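Zeitstempel, Marker und ein Filter, der zu viel glättete

Seit Dezember hängt unsere Auswertung an einem Fehler, den ich lange an der falschen Stelle gesucht habe. Ich schreibe ihn auf, damit ich beim nächsten Umbau nicht wieder von vorn anfange.

Woron ist der Teil unserer Software, der aus den Würfelmarkern die Lage der beiden Handgreifer berechnet. Jeder Würfel trägt auf den Seitenflächen quadratische Codes, die Kamera schaut von oben darauf, und pro Bild kommt für jede Hand eine Pose heraus. Dahinter sitzt Kerorano, das die Posen auf eine gemeinsame Zeitachse legt und daraus Trajektorien für den Planer macht. Beide Programme liefen für sich genommen sauber. Zusammen lieferten sie Greifbewegungen, bei denen die rechte Hand der linken immer ein kleines Stück hinterherlief.

Mein erster Verdacht war die Verzeichnung. Mit einem Fischaugenobjektiv wird jeder Marker am Bildrand gestaucht, und wenn das Kameramodell dort nicht stimmt, wandert die Pose nach außen. Ich habe also neu kalibriert, mit mehr Aufnahmen in den Ecken, und der Reprojektionsfehler wurde tatsächlich kleiner. Am Nachlaufen änderte sich nichts.
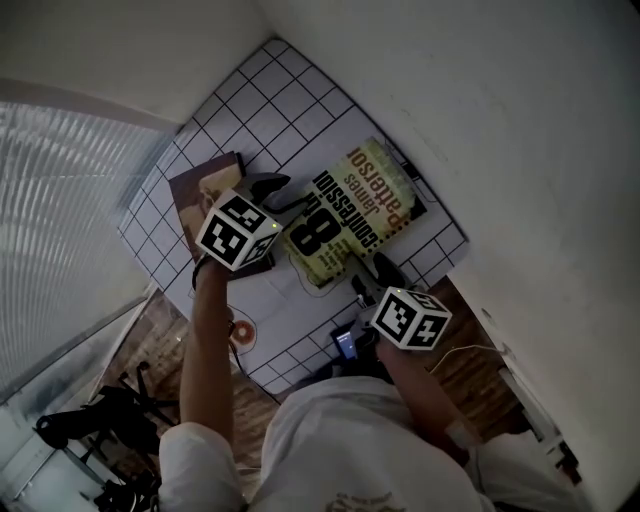 Danach habe ich mir die Rohdaten einer Aufnahme mit 991 Bildern angesehen, ohne Filter und ohne Interpolation. Dort war der Versatz weg. Das hat die Suche stark eingegrenzt, denn zwischen Rohdaten und Trajektorie liegen in Kerorano nur zwei Schritte: das Umrechnen der Zeitstempel und die Glättung.

Die Zeitstempel waren in Ordnung. Der Fehler saß in der Glättung. Wir verwenden einen Tiefpass, der für beide Hände gleich eingestellt sein sollte. In der Konfigurationsdatei stand für links eine Fensterbreite von 2 Bildern, für rechts 18. Der Wert stammte aus einem Versuch mit dem alten Aufbau, bei dem der rechte Marker stark gezittert hatte. Weil der Filter nur rückwärts schaut, erzeugt ein breites Fenster zwangsläufig eine Verzögerung.

Geändert habe ich Folgendes: Für die Offline-Auswertung läuft der Filter jetzt einmal vorwärts und einmal rückwärts, damit hebt sich die Phasenverschiebung auf. Die Fensterbreite gibt es nur noch einmal und nicht mehr pro Hand. Lücken von mehr als 70 Millisekunden werden nicht mehr interpoliert, sondern als ungültig markiert, der Planer muss damit selbst umgehen. Das tut er bisher leidlich.

Offen ist die Verdeckung. Wenn ein Unterarm vor den Würfel gerät, bleibt oft nur eine Fläche sichtbar, und bei einem einzelnen planaren Marker kippt die Orientierung gelegentlich in die gespiegelte Lösung. Zurzeit nehme ich die Lösung, die näher an der vorigen Pose liegt. Bei schnellen Drehungen reicht das nicht. Als Nächstes will ich beide Kandidaten mitführen und erst entscheiden, wenn wieder zwei Flächen erkannt werden.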